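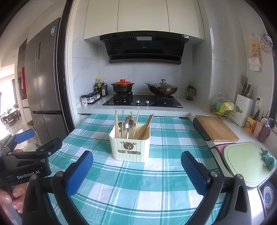

Okay, opening. Thank Tomás Keane for having us, then straight into the open day at Vorkthorpe. Ask who was there in November. Wait for hands — it'll be a few.

So I went along expecting big arms behind glass, and what I got was a kitchen table! Plaid cloth, pot on the stove, spoons and chopsticks in a holder, and grippers you work with your own hand. Say how much I loved that. The blue pads do the touching, your fingers do the thinking (maybe cut that line if the room's quiet).

Ho-yin Wan's group had set the job: sort the chopsticks, leave the spoons alone. We each got 10 minutes. My first 6 tries were awful, and I'll own up to that here.

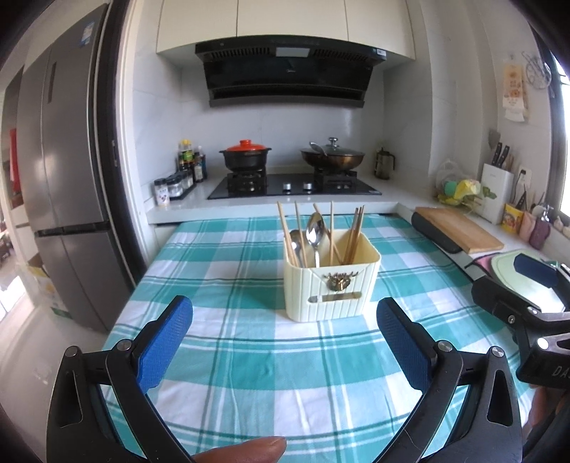 Chopsticks are mean little things to pick up — thin, all leaning on each other, and the one you want is behind a spoon. Let people groan. Then ask them to try it with two fingertips and a pencil at their seats. Give it a minute, don't talk over it.

Move on to Mabaso. Their visit is next, they can take four of us, sign-up sheet is by the door. Mention Dristora only if somebody asks, I don't have the dates yet.

Questions. Drink some water first!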